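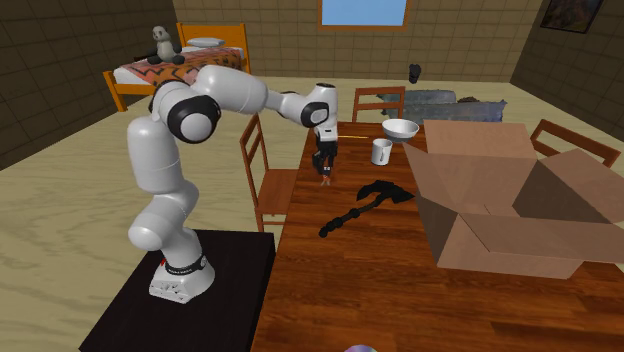
3. What people keep on the kitchen table

Erneveck Papers > Home and Habit > Working paper 4
Filed under: Domestic Life, Furniture
Last updated: 2018-03-01

I came to this subject by way of my own kitchen, I'll admit, where you can't eat dinner without first shifting a heap of post (mine, mostly). The households in Adgate and Dedport turned out to be much the same. I visited twelve of them in June and asked everyone the same thing: what is on your table now, and what would have to move before you could have a meal on it?

People were lovely about it. Nearly all of them started tidying while I was still taking my coat off, so I've gone by what they told me and left aside what I could see after the tidying. Nine households said they ate at the table every day. Two ate on the sofa and used the table for sewing and homework, and the last one had let a jigsaw take over completely and was eating off the worktop until it was done!

What surprised me was how firmly people felt about the wood itself. Pencils, letters and library books were allowed to sit on it for weeks, but a hot mug without a mat caused real upset. In the Abugri study, which looked at rented flats, tenants hardly minded marks at all, and I think the difference is down to who will have to sand the thing. Most of the tables I asked after had been handed down by a parent or an aunt, and they came with rules attached (no hot pans, no ink, wipe along the grain). Figure 1 has a wooden table of the reddish-brown sort that came up again and again in my notes, usually with the words "my gran had one".

Figure 1. A reddish-brown wooden table. 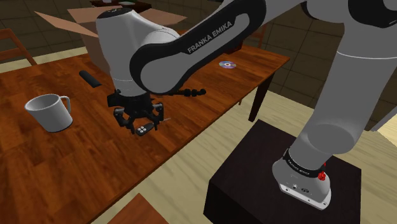

One Dedport householder told me that the rules had got looser once the children came along, and that she'd stopped minding about the scratches after the first bad one. She still puts a cloth down at Christmas, mind you. I heard versions of this in four homes, always from the person who'd been given the table and never from whoever had married into it. I'll come back to the cloths in section 4, as there's a lot to say about oilcloth.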